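**Tuesday – gripper order, second round**

Went through the April budget again with Yevhen before lunch. We have two hand-held units going and want a second pair so two people can collect at once.

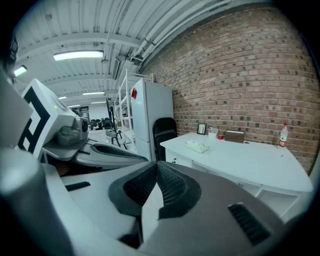 Finger pads are the item that keeps getting missed. The Grasen quote covers grippers, camera modules and chargers, but pads are listed as consumables and priced separately. Mesh ones come in packs of 8. Vandine has the same size, sold singly, 21 dollars each, and I've asked Roksolana whether they'll do a bulk rate. Put 300 in the sheet for pads for now and move it out of "misc".

Marker plates: don't buy. Kiran can print them here on the white stock, same size as the current ones. Need to check the pattern IDs don't clash with the set we already use.

Storage. Mimoza would like a lockable cabinet from Quiambao. I'd sooner use the shelving by the fridge and put the money toward a spare camera module. Not settled – she's going to measure the shelf depth.

Freight from Grasen is 25 per carton if it goes to the Prunddale dock, more to our door. Nassoro drives past there anyway and said he'd pick up.

Still to do:

- revised quote from Grasen with pads as their own line
- ask about warranty on the finger mounts, the current paperwork only mentions the housing
- spare cables, check the drawers first
- Nassoro to sign off before it goes to purchasing

Lead time on the grippers not confirmed. Yevhen is calling them after 2.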